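I have now spent 149 dollars on gripper fingers this spring, which is more than I have ever spent on shoes I liked. In my defense, the first pair was a mistake and the second pair was cheap.

The contest is between the Wumik fingers, which are soft and floppy and look like something you'd find on a beach, and the Pinstead ones, which are stiff plastic blocks with a strip of grippy stuff on the inside. Marin Gashi lent me a third set, the Rusto, and then asked for it back after 4 tries. I don't blame him.

My test object is the shuttlecock. It weighs next to nothing, rolls in a circle when you nudge it, and has one end you can squeeze and one end you really shouldn't. The Wumiks were gentle with the skirt and hopeless with the cork. In 21 grabs they dropped it nine times, usually once I'd started feeling good about things. The Pinsteads hold on to whatever you give them, and the trick is to give them the right end. I do better coming in low and slow, with my elbow tucked in like I'm carving a turkey.

Dark green Pinsteads, plastic birdies:
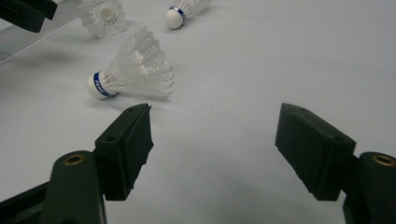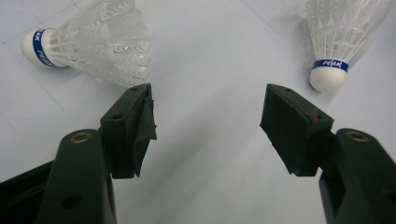
Grip pads are the part I'd warn you about. The glue is the weak spot, and the replacements cost more than seems decent for a bit of material the size of a stick of gum. I've ordered spares from Mkhize and will try contact cement in the meantime, with the garage door open this time.

So the Pinsteads stay on for now. The Wumiks are in a drawer, where they have already stuck to the batteries.

Contact | Copyright, all rights reserved | Back to top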